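Search this site
Enter keyword
Go

Laundry baskets at cabinet and chair height
Flalleck Gallery, page 3
3 Apr 2019

This page covers small-load sorting in rooms without a utility area. The subject is the rigid plastic basket, rectangular with rounded corners and pierced walls, used for a part load and set on whatever furniture stands nearest. Fabric bags and folding frames are dealt with on the Simwood page. Loads of more than 10 garments are outside its scope, as they need a deeper basket and a fixed stand.
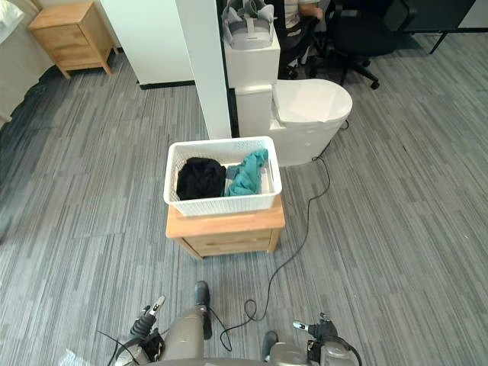 White basket, black garment to the left, teal green to the right.
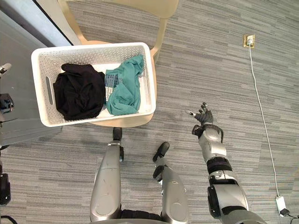

Support height affects handling more than basket capacity does. A surface at knee level or above removes most of the bending when a load is sorted, but its top must carry the base of the basket fully or nearly so. The bedside cabinet in the first picture has a flat top slightly wider than the basket, and is the better of the two supports for that reason. A chair seat is acceptable for a part load. Its curved back, as in the second picture, limits access from one side, and the basket should be turned so that the handle slot stays within reach.

Dark and mid-tone items may share a basket before washing if both are colourfast. Keep them side by side and do not layer them, so that either can be lifted out without disturbing the other. Small patterned pieces tend to work down between larger ones and should be checked for before the basket is emptied.

Pierced walls allow some air movement. They do not replace drying, and damp items should be hung first. Wipe the perforations with a soft brush and plain water; lint collects at the rim.

Related items
Tang folding airer, notes on hinge wear
Simwood fabric bags, gallery
Bedside cabinets as side tables
Pronen drawer runners, 345 mm
Item 238: chair seats and load limits
Carpet tiles, August update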